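Monday, late

Okay so I did the mugs. All of them. I've been saying I would since we moved to Sarnby and every time I opened that cupboard something tried to jump out at my head, so after work I put the radio on, made a pot of tea and just went for it.

The bottom shelf was the worst (why do I own a gravy boat? two gravy boats??) and behind those was the chipped one from the Ballow trip, which I thought I'd lost two apartments ago! I sat on the floor with it for a while like an idiot. It still has the little sailboat on it. I can't drink out of it anymore but it can hold pencils, so it's on the windowsill now.

Rules I made up as I went along: if it leaks, out. If it came free from somebody's office, out, except the Sirnier one because it's huge and good for soup. Six went in the box for Ignacio, who says his break room is down to paper cups. I texted him and he wrote back "no novelty ones please" with three exclamation marks, and well, Ignacio Barrios, you get what you get.

Then the tree. I've wanted a mug tree forever, my grandmother had one next to her bread box and I used to spin it until she yelled. Mine doesn't spin, sadly, but I love the brown wood and the square post, and the pegs stick out at such a nice angle. The trick is the handle. You have to tip the mug right over on its side and let the handle find the peg, and if you come at it straight you just clonk the post. I clonked the post a lot.

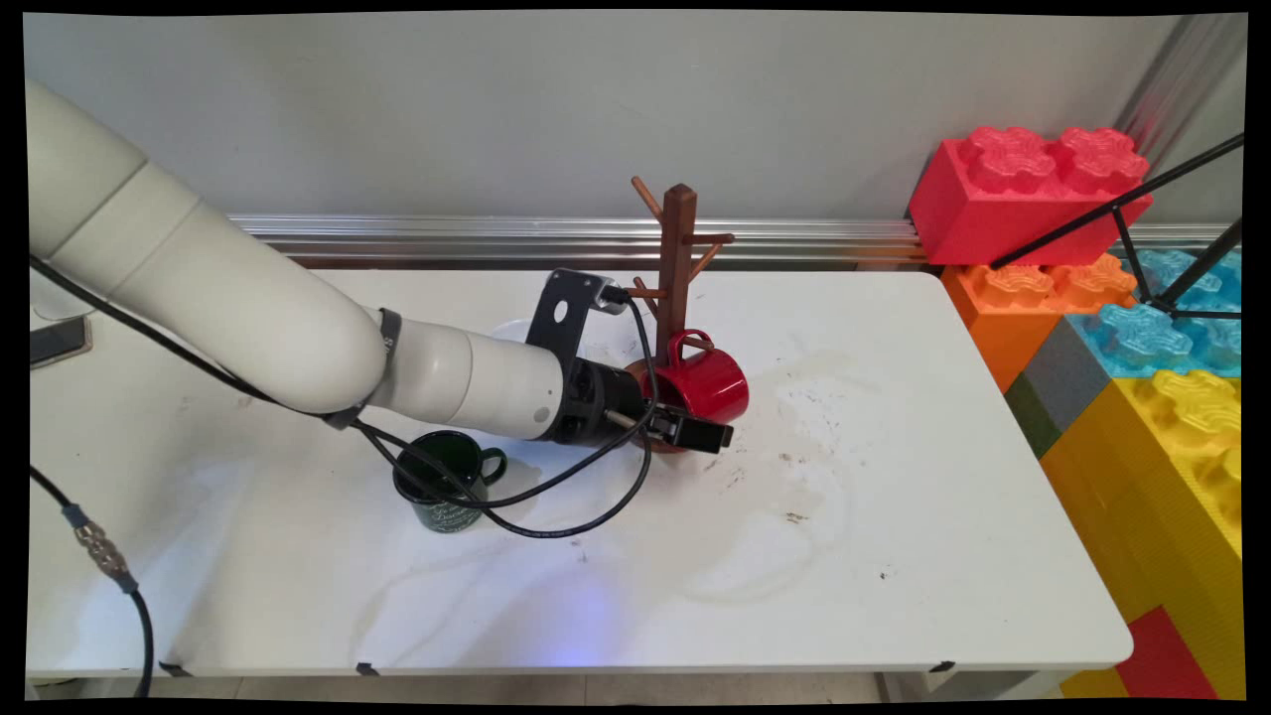

Red one going on the tree, green one waiting its turn.

The red is my favorite, so shiny, it makes the whole corner look cheerful. I'm still going back and forth on the green. It's such a nice dark color but I reach for it constantly, and maybe it should just live by the kettle?

Ordered noodles from Vương after all that and ate them standing up. Tomorrow the lids. I don't even want to think about the lids.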